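The Night Ferry to Usau

1

Garnet Doucette sold the house in January and kept the piano. It cost him 400 dollars to store it in Sketness, in a room over the bakery, and he went in most mornings to play the one waltz he knew.

Lucie Tremblay ran the bakery. She said the waltz was fine but he dragged the ending.

"It was my wife's," he said. "She dragged it too."

Lucie gave him a roll and went back down.
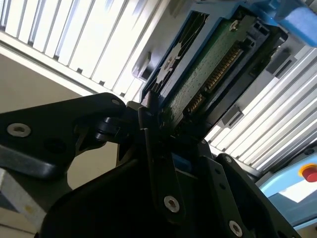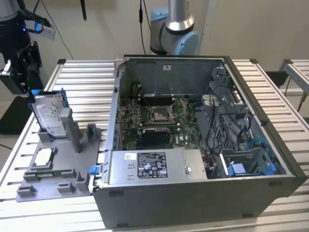
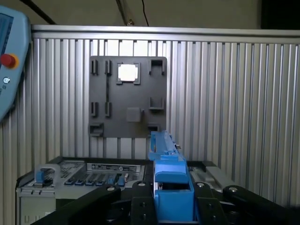 2

The letter from his daughter came in spring. She had a spare room in Usau and no space for a piano. He read it twice on the stairs.

He played until nine that night. Then he closed the lid and took the key down to Lucie.

"Play it however you like," he said.

She heard the ferry horn while she was setting the dough. She went up, sat on the bench and tried the first four notes.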